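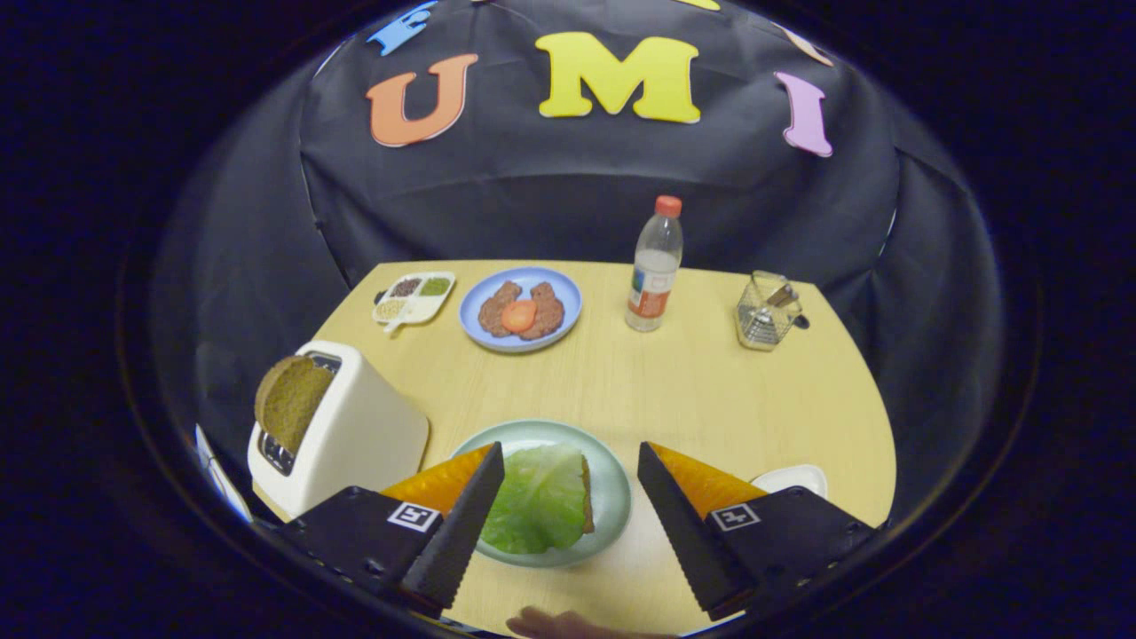
Lowering the TTL the night before is too late if the old value was a full day, Doğukan Değirmenci wrote in the margin of our first migration plan, and you haven't said which records you are lowering or who will check that the change has been picked up. The plan was rewritten after that comment. The rest of the report describes the second version, how it was carried out and what we measured.

Moving a DNS zone between providers without loss of web or mail service

Project report, Network Services stream

1. Background

The Primberg Rowing Association runs a public website, a booking page for boats and a set of mail addresses under one domain. Until April the domain's DNS zone was held by Mineo, a small hosting reseller, as part of a bundled plan. The website had already been moved to a virtual server at Karaca the previous year. Only DNS had stayed behind, and the association was paying for a hosting plan it no longer used.

Our task was to move the zone to Karaca's name servers, remove records that no longer pointed at anything, and leave written instructions. The association set one condition. Mail had to keep arriving during the change. A short loss of the website was acceptable outside booking hours, but mail was not to bounce.

The registrar was not changed. Moving a domain between registrars and moving its DNS are separate jobs, and doing both in the same week makes faults harder to trace.

2. Starting state of the zone

Mineo's control panel has no zone export. A zone transfer request was refused, as expected. We copied the records out of the panel by hand into a text file, and then queried the live name servers for each name in the file to confirm that the answers matched.

The zone held 124 records. Many were created automatically by the hosting plan and had never been used, such as names for a webmail client, a calendar service and a file transfer login. Others were left from older work. One subdomain pointed at an address in Stunderville that now belongs to a different customer of the same data centre. We reported that one to the association straight away and it was deleted before the migration started, as a stranger could have served pages under the association's name.

After the review 28 records were kept. The association's secretary confirmed each deletion by email. For names nobody could identify, we checked the web server logs for requests and kept any name with traffic.

Two faults were found in the records we kept:

The SPF record listed Mineo's mail servers as permitted senders but left out the service that sends booking confirmations. Confirmations were passing only because the receiving servers were lenient.

There were two SPF records at the top of the zone. The standard allows one. A strict receiver will treat the pair as an error and may ignore both.

We merged the SPF records and added the booking service, but did this at Mineo a week before the move. The new zone was then a straight copy of a zone known to work.

3. Method

3.1 TTL reduction

Each DNS record carries a time to live, which tells a resolver how long it may keep the answer before asking again. Mineo's default was one day. Our first plan lowered this on the evening before the change. A resolver that had fetched a record an hour before the reduction would still have held the old answer, with the old lifetime, for most of the following day.

In the second plan the TTL on all retained records was lowered to five minutes three days ahead. We then queried several public resolvers until the short value appeared in each.

The TTL on the delegation itself can't be lowered this way. The delegation is published by the registry, and its lifetime is set there. For this reason the old zone has to stay up, with correct contents, until well after the name servers have been changed.

3.2 Building the new zone

The retained records were entered at Karaca by uploading a zone file. We wrote a short script that reads the file, asks a Karaca name server for each record directly, and prints any difference. The first run showed mismatches in the long text records. The DKIM key had been split into quoted strings in our file, and the import tool had put a space at the join. A key with a space in it fails verification. We corrected the entry in the panel and ran the script again with no differences.

The same script was then pointed at Mineo's servers, so that both zones were tested against one file.

3.3 DNSSEC

The domain was not signed at Mineo. Had it been, the DS record at the registry would have had to be dealt with before the name servers were changed, or validating resolvers would have rejected the new answers. We checked for a DS record, found none, and left signing for later work.

3.4 Change of name servers

The name servers were changed at the registrar on a Saturday at 9 pm, after bookings had closed. Both zones gave identical answers at that point. A visitor or mail server using either one would be sent to the same place. No other record was edited until the old servers had gone quiet.

4. Monitoring

Two tests ran throughout. The first queried a list of public resolvers every ten minutes and logged which set of name servers each one returned. The second sent a message from an outside account to a test mailbox at the same interval and logged the delay.

To tell the two zones apart we added one marker to each, a text record under an unused name with the provider's name as its value. The website and mail don't depend on it. With otherwise identical zones, the marker was a simple way to see which provider had answered.

5. Results

Most resolvers on the list returned the Karaca marker by Sunday morning. The last one changed over 28 hours after the update at the registrar. We believe it was holding the delegation for longer than its stated lifetime, but we have no access to that resolver and can't confirm it.

All test messages were delivered. None was delayed by more than the normal variation seen in the week before. The website gave no failed responses in the monitoring log, and the booking service's confirmations passed SPF and DKIM at each mailbox we tried.

One complaint was received. A member could not open the booking page on a club laptop. The laptop had a line in its hosts file giving an old address for the site, put there during the previous year's server move. Removing the line fixed it. The fault had nothing to do with the zone and would have been present before our work, but the member had not used that laptop over the summer.

The Mineo plan was cancelled two weeks after the change. Before cancelling we asked Mineo to confirm in writing that the mailboxes under the plan were empty. Three were not. They held old messages from before the mail service was moved, and these were downloaded and handed to the secretary.

6. Limits of the work

The resolver list was made up of public services and the two internet providers we had access to. It doesn't represent all the members' connections. Mail was tested in one direction only during the change, inbound, as outbound mail doesn't rely on the name servers in the same way. We tested outbound delivery before and after but not during.

The script compares record values and ignores TTLs. We found later that one record had been imported with the Karaca default in place of five minutes. It did no harm, but a comparison that included TTLs would have caught it.

7. Handover

The association was given the zone file, the script with a page of usage notes, and a table listing each retained record, what it is for and who asked for it. TTLs were raised to one hour after the old plan was closed. The registrar login was moved from a former member's personal address to a shared mailbox on a different domain, so that a DNS fault can't lock the association out of the account needed to fix it.

Work left open: signing the zone, moving the DMARC policy from monitoring to quarantine once the reports have been read for a full season, and removing the two marker records from our copies of the zone file.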